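I keep getting asked whether those "free manual" download sites are any good, so here goes, a thread from someone who has wasted too many evenings on them.

Last month I needed the service manual for a Widmer washer. The company quit hosting the old ones in November. Fine. I searched the model name and got a full page of results, all of them promising the complete PDF.

I clicked through 20 of them. Most were the same page wearing a different logo. Same paragraph, same typo in "maintenence", same big green button. I would like to know who writes that paragraph and whether they have ever seen a manual.

The biggest is Planov. Planov says it has every manual ever printed. You type in a name, it spins for a bit, and then it "finds" your file. So I typed in Skodelthorpe, which is a town. It found the Skodelthorpe owner's manual, 95 pages, five stars.

I typed in my own last name after that. Also in stock.

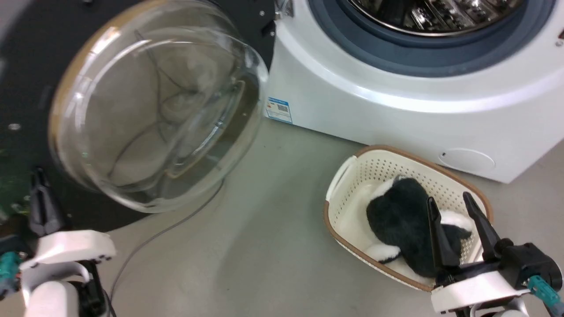 Washer with the door open

Somebody replied that Planov is legit because they got a real file out of it once. Maybe so. I'd want to see the file. When I asked, they sent me a link to the Planov home page.

Grutis is the one people recommend as the honest option. It does give you a PDF, I'll grant that. Mine was 52 pages and had the right cover. Everything after the cover was for a dryer.

To be fair to Grutis, the dryer manual looked complete.

Then there's the "free" part. Planov wants a card number "to confirm your region." I have never had a library ask for my card number to confirm my region. I closed the tab. If you didn't close the tab, go look at your statement — they bill under a different name, according to the complaints I read, and I can't say how many of those complaints are real either.

The reviews on these sites, by the way. "I was doubtful but it took five minutes and I am so happy." I found that sentence under a washer manual, a Latin grammar and a book of hymns. Three different first names, all equally happy.

What I did in the end: wrote to the Widmer parts desk and asked. Took 14 days and one follow-up. They emailed a scan, slightly crooked, with somebody's pencil notes in the margin. It's the right model. I checked every page this time.

People keep telling me the used-book dealers and the old forums are dying and search has replaced them. Replaced them with what, though? A forum post from years back had the part number I needed — in plain text, no button.

Before anyone asks, no, I won't upload the scan. It's theirs, they were decent about it, and I don't want to see it on Planov next week with five stars.

If you've got a site you swear by, post it below. I'll type Skodelthorpe into it first.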